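How to Get Something Useful Out of a Robot Demo Day

Last updated 2020-03-03

I have been to enough robotics open days to distrust the whole format. You get a lanyard, a coffee, and a presenter who has done the same task so often that it can't go wrong while you watch. Then you go home and somebody asks whether you should spend money on it.

The notes that follow come mostly from a visit to Drorkska in November, where the Rukavo group was showing how it records people doing small jobs by hand so that a robot arm can be trained on the recordings later. They should work for other shops too.

Before you go

Ask for the task list in writing. Drorkska sent one with 9 tasks on it. On the day we saw six of them. The missing three were the ones with soft or floppy parts, and those were the ones I had come for. If your interest depends on one task, call ahead and get a yes or a no.

Write your questions down. You will forget them as soon as something moves.

Bring a part of your own. I brought a small hinged box and was told there wasn't time. Fine, but that told me something about how ready they were for a part they hadn't met before.

At the table

1. Look at the fingertips first. Everyone watches the arm or the screen. The wear is at the tips, and you can learn a lot from the state of the pads. Ask how long a set lasts and who pays for the next one. The answer I got was "it depends," and when I pushed, that it depends on the material.

2. Pick one object and stay with it. Mine was the clear acrylic. Transparent sheet is a fair test, as a camera has very little to go on except edges and glare. It's also flat, stiff and light, and so kinder to a gripper than most of what people handle for a living.

3. Stand where you can see both hands. A lot of two-handed work is one hand holding still while the other does something, and demos tend to rush past the holding.

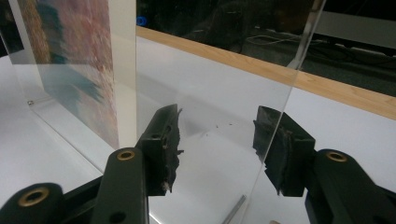
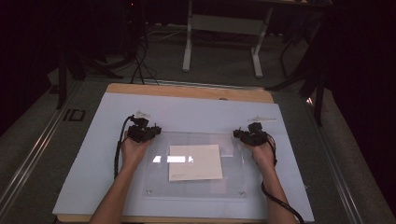

4. Separate the person from the machine. Ask it plainly: who is deciding what happens right now? For most of the morning at Drorkska the answer was a human being with a gripper in each hand. That is a perfectly good way to collect recordings. It is no proof that a robot can do the job by itself, and the handout was slippery on this point. It said "the system assembles" where "the operator assembles" would have been right.

5. Ask to see a miss. Failures are cheap to show, and any team that has done real work has plenty of them. I asked twice. The second time I got a short clip on a laptop, and it was the best part of the visit.

6. Ask about the lights. Overhead lamps throw reflections on clear plastic, and your shop won't have the same ones. Find out if the recordings were made in one room only. These were.

Questions about numbers

The handout promised "365-day operation." I asked what that meant. It meant that the software license runs for a year. Read every number on the sheet and ask what was counted, over how long, and with whose parts.

If they give you a success rate, ask how many tries it came from and whether a person reset the table in between. I was given no rate at all, and on balance I prefer that to a made-up one.

Cost is the other thing to pin down. The hand-held grippers are the cheap end. The hours of the people holding them are where the money goes, and those hours were not on the price sheet.

Afterward

Write up your notes the same day, before the follow-up email comes and tells you what you saw. I use two columns — what I watched happen, and what I was told. My first column from Drorkska fits on half a page. The second one runs to 3 pages.

Then wait a week and send one hard question. I asked for a repeat of the acrylic task in a different room. They replied politely and said it was on the plan for later in the year. I'll go back if it happens.

Would I tell you to go? Yes, if it's close. I wouldn't get on a plane for it.

Comments

benchrat: We went to the same one. Agree about the handout. The people at the tables were a lot more straightforward than the paperwork.

tool_and_dye: A bit harsh. Recording by hand is how you get the data in the first place, everyone in the field knows that.

mwk: Everyone in the field does, sure. My boss doesn't, and he signs for it.

ollie55: Did they let you try the grippers yourself? At Cistdale they did and my wrists were sore in no time.

Related

Sandu open house: what the brochure left out
Reading a gripper spec sheet without getting fooled
Cistdale demo day, second visit
What to pack for a plant tour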